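Handout 6: Driving by Example, or What the Operator Really Teaches

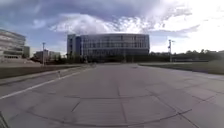 Last week we finished with the claim that remote driving is the easy way to show a mobile robot its job. You sit at a desk, you steer, the log fills up, and a model is fitted to the log. I want to spend this session picking at that claim. Bring your notes on the Kelemen assignment.

1. What gets recorded

In our setup, one demonstration is a list of camera pictures, each paired with the steering and speed command sent at that time. The operator's reasons are not in the list. If you slowed down near a lawn edge, the log says "slower." It does not say whether you saw the edge, lost the video for a moment, or reached for your coffee. The model gets all three as the same lesson.

Keep in mind how poor the picture can be. On open paving, a coarse image leaves you slab joints, a white line, the edge of the grass and whatever buildings are far off. People steer quite well on that, partly by remembering the place. A model may use the same cues, or it may latch onto the clouds. A low training error won't tell you which.

2. The Ostico runs

The course set, Ostico, has 212 demonstrations and 2,435 logged corrections. That sounds like plenty until you look at who drove. Most of the runs come from a few practiced operators who rarely drifted off the path, so there is very little in the set about getting back onto it. Good driving makes thin data. You will hear that more demonstrations fix this. More of the same ones will not.

Delay is the other trouble. The operator reacts to an old picture, and the log pairs that reaction with a newer one. The Gorkon logging tool has a setting to shift the commands back, and it assumes the delay is constant. Check that before you trust it.

3. Is it worth the trouble?

Sometimes. Flastbridge, the small follow-the-path planner from September, has 915 lines of code and no training at all. On straight stretches I would bet on it against most of your models. Where teaching by hand earns its keep is in things we are bad at writing down, such as how wide to pass a post. I'd like to see that shown on a route the operators never drove. So far I haven't.

For next time

Pick 19 corrections from Ostico and write one line on why you think the operator made each. Trade lists with a partner and see how often you agree.

Then retrain with the top third of every image blacked out. Report what changes, including if nothing does.

Reports that contain only a loss curve will be handed back.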